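Filed under: People & Makers | Paper, Ribbon & Wrap

Drahomíra Kollár has been wrapping awkward things for as long as she can remember, and she is lovely company on the subject. We sat down in June at her long table at Midside, with the kettle on, and she was off before I'd found my pen.

"Boxes are easy," she told me, "anyone can do a box. Give me something tall and round and I'm happy all afternoon!" She likes a glossy printed wrap best, the cartoon sort with thick black outlines, and she doesn't mind a crease or two where it narrows.

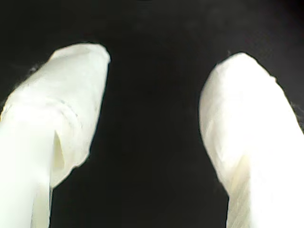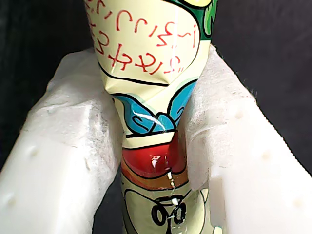 "My mother ironed her paper," she went on, laughing, "and I did too for years, until I had 200 bottles to finish for the Halilović wedding and simply couldn't." Emerson Toledo, who shares the table and buys the rolls, remembers that week rather less fondly (he was on ribbon, and his thumbs were sore for days). They still argue over tape. He swears by the narrow kind from Gallach, she'll use whatever is nearest, and both of them think a bright red band does more for a parcel than any bow.

I asked whether she ever keeps the old wrappings. "Oh, drawers and drawers of them," she said, and went to fetch one.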